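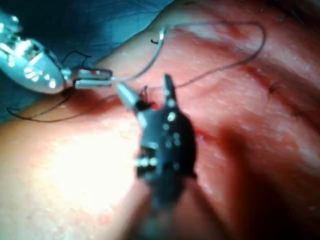
Figure 3. Suturing on tissue with two instruments. A knot lies at the jaws of the black instrument; the silver instrument holds the thread, with the curved needle nearby.

4.2 Instrument and consumable costs

The capital price of the platform was fixed by the purchase contract and is treated in Section 4.1. The recurring budget is harder to estimate, and most of it comes from suturing exercises of the kind shown in Figure 3. Each exercise draws on three budget lines: instruments, suture material, and tissue with drapes.

Instruments are charged per use. The supplier, Mertens, assigns every instrument a fixed number of uses, after which the controller rejects it. We therefore divided the list price by the allowed uses and added the cost of cleaning between sessions. An instrument withdrawn early for jaw wear was charged at its full remaining value. Two instruments are needed for a running suture, so the per-exercise cost was taken as the sum of both, even where one of them only held tissue or thread.

Suture was budgeted by the packet. Trainees at the Clurnville site opened a new packet whenever a needle was bent or a thread became too short to tie. Those at Vurenside were allowed to finish a line of stitches with a second, shorter thread. The two practices were kept separate in the model. Usage was logged in Trakeo by the bench assistant at the end of each exercise.

The planning case assumes 11 trainees per site and an upper limit of 2,000 exercises over the life of the contract. Under this case, instruments make up the largest share of recurring cost at both sites, and suture the smallest. Raising the number of allowed uses per instrument from 11 to 19 changed the ranking of the purchase options; changing the packet price did not. We advise buyers to settle the use limit in writing before comparing quotes for the platform itself.

Service visits were left out of the per-exercise figure. They are billed yearly, regardless of load, and appear under fixed costs in Section 4.3. Prices are those quoted on 30 Aug 2020 and were not adjusted for later changes.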